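3. Loading and closing the toolbox

Read this section before you put any tools in the box. The Kuvero set ships with the tools in a separate tray, and the toolbox is empty when you receive it.

3.1 Filling the lid organizers

The two organizers in the lid have clear covers and are meant for small parts such as screws, wall plugs and fuses. Fill them with the lid closed and the box on a flat surface.

1. Press the tabs on the edge of the cover inward and lift the cover.
2. Put in the parts. Keep them below the rim of the compartment.
3. Lower the cover and press along the edge until the tabs click.
4. Do the same with the second organizer.

Note: Screws longer than 2 inches do not fit in the organizers. Store them in the main compartment.

Caution: Do not force a cover that will not click shut. Look for a part caught under the rim.

3.2 Loading the main compartment

1. Check that both organizer covers are shut, then open the lid all the way.
2. Lay the hammer and the pipe wrench on the bottom, heads at opposite ends.
3. Place pliers and screwdrivers on top. Sharp tools go in with their guards on.
4. Close the lid. Nothing should press against the underside of the organizers.
5. Fasten the latches.

3.3 Carrying

The handle is recessed between the two organizers. Lift it fully upright before you take the weight of the box.

Caution: Do not lift the box by an organizer cover. The covers are not load-bearing and will come off.

If the handle is stiff, work it up and down a few times with the box standing on the floor. Do not oil it.

3.4 Cleaning

Wipe the box and covers with a damp cloth and mild dish soap. Dirt that collects in the ridges can be removed with a soft brush. Solvents and glass cleaner will cloud the clear plastic. Replacement covers are sold in packs of 2 through Trallent parts dealers.

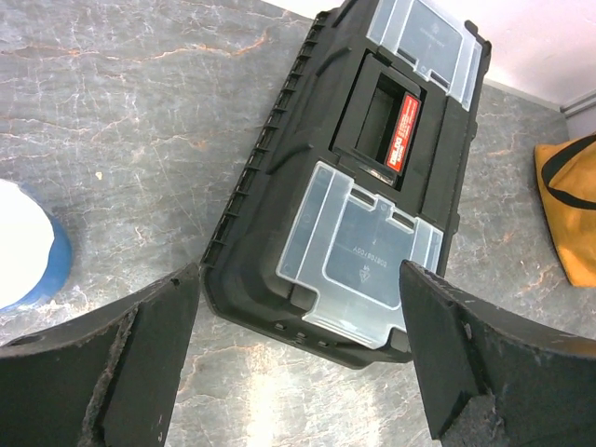
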